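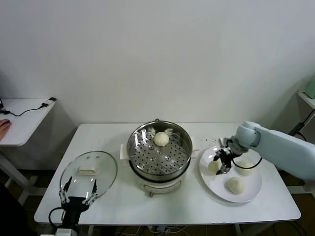

発表メモ 双腕キット「Miria」導入検討 中間報告

スライド1 あいさつと本日の範囲

おはようございます。Trirnuraの調理機器評価を担当しているノリーン・ゴンダルです。9月16日の社内説明会の続きとして、双腕キットMiriaの評価状況を報告します。
持ち時間は20分。質問は最後にまとめて受ける。途中で止められたら、料金の話だけは後に回してもらう。
本日話すこと。キットの中身、蒸し器の作業での評価、教示にかかる手間、保守サービスの条件、今後の予定。
話さないこと。他社製品との比較表。まだ数字がそろっていない。

スライド2 蒸し器まわりの作業

表紙の写真を出したまま話し始める。
電気蒸し器の穴あきトレーと皿の間で中華まんを扱う作業。写真ではトレーに1個、皿に3個ある。右の腕が皿の上の1個の真上に指先を下ろしていて、左のグリッパーはガラス蓋の縁に寄っている。
この作業を評価課題に選んだのは、柔らかい物と硬い物が一つの手順の中に両方出てくるため。中華まんは強くつかむと表面に跡が残る。ガラス蓋は弱くつかむと滑る。
蓋は透明なので、カメラで縁を見つけるのが難しい。提供元のBermúdezにも最初にこの点を伝えてある。
(ここで写真の蓋を指す。金属の縁を手がかりにしている、と一言入れる。)

スライド3 キットの構成

腕2本、二本指のグリッパー2個、制御用の小型機、ケーブル一式、教示ソフト。
作業台と調理器具は含まれない。台は高さと奥行きに指定があるので、手持ちの机を使う場合は先に寸法を確認する。
電源は一般の壁コンセントで足りる。蒸し器とは別の系統から取ること。同じ延長コードにつなぐと、蒸し器の加熱が始まるときに電圧が下がる。
ケーブルの取り回しは説明書の図が小さくて分かりにくい。改訂版を出してもらうよう依頼済み。
設置は二人で半日。箱の開封と廃材の片付けを入れると、もう少しかかる。

スライド4 評価の方法

Dutthorpeの試験室で実施。担当はエセキエル・モンテスとヤツィリ・イバラ。
手順は四つに分けた。蓋を外して台に置く。中華まんをトレーに移す。蒸し上がったら皿に移す。蓋を戻す。
試行回数は全部で739回。四つの手順を通しでやったものと、一つだけ取り出して繰り返したものを合わせた数。
通しの試行は306回。残りは個別の手順の練習と確認に使った。
成功の基準は三つ。床や台に落とさない、皮が破れない、決めた時間内に終わる。形が少しへこんだものは成功に入れ、別に記録した。
(基準が甘いという意見が出るはず。へこみの記録は手元の一覧にあるので、聞かれたら見せる。)

スライド5 分かったこと、うまくいった点

皿からトレーへの移動は早い段階で安定した。冷めた中華まんは表面が締まっていて、指の開きを一度決めればほぼそのまま使える。
左右の腕の干渉はほとんど起きなかった。ソフト側で動作範囲を左右に分けておけば、初期設定のままで問題ない。
トレーの位置が数ミリずれた程度なら、カメラの補正で追従する。
グリッパーの指先は工具なしで外せる。洗浄の担当者からは、この点の評価が一番高かった。

スライド6 分かったこと、課題

一つ目、湯気。蓋を開けた直後はカメラの像が白くなり、中華まんの位置を取り違えることがある。今は開けてから数秒待つ設定にしている。待ち時間を短くしたいが、短くすると失敗が増える。
二つ目、蒸した後の皮。底がトレーに付くと、真上に持ち上げたときに破れる。少しひねってから上げる動作を加えて改善した。この動作は標準のひな型に入っておらず、自分たちで作る必要があった。
三つ目、蓋の置き場所。台の左に傾けて置くと、次に取るときの角度が毎回変わる。専用の受けを作る案と、蓋の取っ手をつかむ案の両方を検討中。
四つ目、ひだのある面とない面で滑り方が違う。指先の素材を2種類試しており、結果は次回に出す。
五つ目、熱。手首のケーブルの被覆が蒸気に長く当たったときの耐久性は、まだ確認していない。カタログには使用温度の記載があるが、湿度については書かれていない。

スライド7 教示の手間

教示は人が腕を直接動かして覚えさせる方式と、画面上で点を打つ方式の二通り。
モンテスは直接動かす方式を好み、イバラは画面の方式を使うことが多い。仕上がりに大きな差はなかった。
画面の方式は、マウス操作の細かい調整が多く、慣れるまで時間がかかる。慣れた後は修正が速い。
ソフトの日本語表示は一部が英語のまま。エラーの文面も英語で出る。現場に渡す前に対訳表を作る。
保存できる手順の数に上限があり、400件。今の使い方なら足りるが、店舗ごとに分けて保存するとすぐ埋まる。

スライド8 保守サービス

Bermúdezの窓口はクリストヴァン・ヴィエイラさん。問い合わせへの返事は翌営業日まで。評価期間中に遅れたことは一度ある。
契約は年単位。点検、指先の交換部品、ソフトの更新が含まれる。落下や浸水による故障は含まれない。
蒸気による故障が浸水に当たるのかどうか、契約書の文面では読み取れない。書面で回答をもらうことにしている。契約の判断はその回答を待ってからにしたい。
点検の目安は稼働2000時間ごと。一日の営業時間が長い店では、年に一度では足りない計算になる。追加点検の料金を確認中。
代替機の貸し出しはある。ただし腕のみで、制御用の小型機は対象外。

スライド9 安全について

今回の評価では、腕が動いている間は台の正面に立たない運用にした。非常停止のボタンは操作者の手の届く位置に置く。
接触したときに止まる機能はある。止まった後、グリッパーは物をつかんだままになる。熱い蓋を持って止まった場合の外し方を、手順書に追記した。
食品に触れる部分の素材証明は受け取り済み。衛生面の確認はペルラ・バレラが進めている。詳しい質問はバレラへ。

スライド10 今後の予定

指先の素材の比較を終える。蓋の受けを試作する。湯気の中での認識をもう一度測る。
12月に店舗の厨房を借りて、営業時間外に試す。台の高さが試験室と違うため、腕の取り付け位置から決め直す。
店舗での試用では中華まんのほかに、焼売と蒸し野菜も扱う予定。焼売は小さく、今の指の形では二つ同時につかんでしまうことがある。先に個別の練習が必要。

スライド11 現時点での判断

購入は保留、評価の継続を提案する。
皿とトレーの間の移動だけなら、今の状態でも使える。蓋の開け閉めまで任せるには、受けの試作と湯気の対策が済んでいることが条件。
継続に必要な費用は配布資料の最後のページ。内訳は指先の部品代、食材費、試験室の使用料。

質疑用のメモ

速さを聞かれた場合。慣れた人の手のほうが速い。差は手順ごとに配布資料の表にある。
別の蒸し器で使えるかと聞かれた場合。丸型で、トレーの縁が上から見えるものなら設定の変更で対応できる見込み。せいろは未確認。
腕1本の構成はあるかと聞かれた場合。ある。ただし蓋を持ったまま中の物を取り出すことはできない。
動画を見たいと言われた場合。共有フォルダの評価記録に通しの試行が入っている。会場の回線が遅いので、その場では再生しない。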